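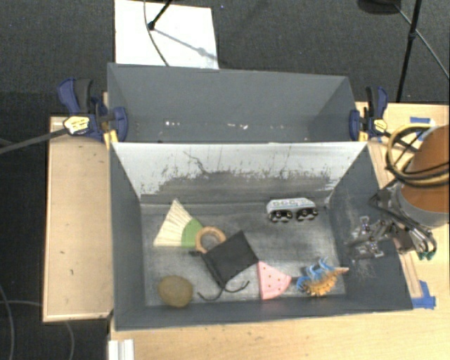

Small things tub draws a crowd at Lindholm hall

17 September 2023

The most popular item at the Lindholm toy swap was not for swapping. It was the odds-and-ends bin, a grey open-topped affair with sloping sides and a good many scuffs, holding whatever could not be matched to a box, a set or a child.

Organisers had expected the bin to be a quiet corner of the day. By mid-morning it had a queue, most of it adults.

Among the contents were a small toy vehicle, white with blue markings, which could be a bus or a train car depending on who you asked, and a sea creature of sorts with blue curling fins and a spiky orange-tan body. Opinion on the creature was divided. The under-sixes favoured dinosaur. A grandfather near the tea urn held out for fish, and was still holding out when the urn was packed away.

A pink wedge with dark dots was widely accepted as watermelon. The little fan, cream-white and ribbed with a green base, went unexplained, as did a round olive-brown object that was either a stone or a ball and which several people picked up, weighed in the hand and put back with great care. A tan ring was claimed by two families with teething babies, both certain. It has been held over until somebody can produce a photo.

The black square pouch with the cord drew the most speculation. Suggestions included marbles, a recorder mouthpiece and somebody's spare house key. The organisers have asked that whoever is missing a pouch describe what ought to be in it before being handed one, a rule brought in after the July swap and an incident with a coin purse that all parties would like to leave there.

The swap itself did brisk business. Families brought in 265 toys and took home 129, a result the hall is choosing to call generous. The leftovers now fill the storeroom behind the stage, where the badminton nets used to be. Badminton players have been told their nets are safe and will be found.

Jigsaws were the slowest movers, as ever. One puzzle of 300 pieces was brought in with a note on the lid promising it was complete. It went home with the same family that brought it, the children having started it on the floor and refused to leave until they had done the edges. The note has been amended in biro.

Anything left in the odds-and-ends bin will be kept at the front desk for 4 weeks, after which it goes into the hall's own toy corner and becomes the property of whichever toddler gets there first. Claims can be made during opening hours. A description is enough for most items, though anyone coming for the sea creature should be ready to say what it is.

The next swap is planned for the school holidays. Donors are asked to check pockets, lunch boxes and the bottoms of toy chests before they come, to tape game boxes shut, and to please stop bringing in single roller skates. The hall has enough of those, all left feet.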